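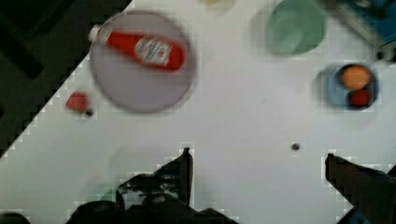 Club arm puts things down wherever it likes - how do we mark that fairly?

Posted by Gwilym Skyrme, 3 June 2024

I help run a sixth-form robotics club and we've entered the table-clearing round of the Plerus challenge. You get a table of kitchen bits, a judge calls out an item and where it should go, and the arm has 6 minutes to oblige. We've been at it since April. My lot have trained it on 50 demonstrations, mostly of the ketchup bottle, and it now believes very deeply in the ketchup bottle. Ask for fruit and it sets off towards the sauce.

Two things. Is 50 just too few? And when we run our own trials, what do you count as a success? One student says a bottle lying down on the plate is a pass. Another says it has to be upright, and they are no longer sharing a laptop.

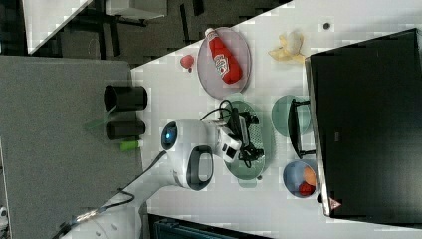 We do put everything back between runs, more or less. The "more or less" may be part of the problem. The score sheet is out of 100 and I'd like to write down a number I can defend.

Hughes

Your arm has learned what you taught it, poor thing. If most of the demos are bottle, then bottle is the safe bet every time. Count how many you've got per item before you record any more. We had 2,000 by the end of last year and it was still hopeless with bowls, as most of them were recorded by one lad who liked cups.

Move things about between demos as well. If the plate always sits in the same spot, the arm learns the spot and doesn't bother with the plate. We stuck bits of tape down and drew lots for what went where. Dull, but it worked.

As for lying down or upright, read the task out loud. "Put the bottle on the plate" - lying down is on the plate. If the judge wanted it standing, the judge should have said so. Write your rule down BEFORE the run and get both students to sign it.

Witico

have you tried turning it off and on again

Gramira

Agree with Hughes on the tape. I'd also record the failures separately: wrong item, missed grab, dropped it, ran out of time. One number out of 100 won't tell you what to fix, and wrong item needs a different cure from a missed grab. Also check that nobody has knocked the wrist camera. Ours was on crooked for a fortnight and we blamed the software throughout.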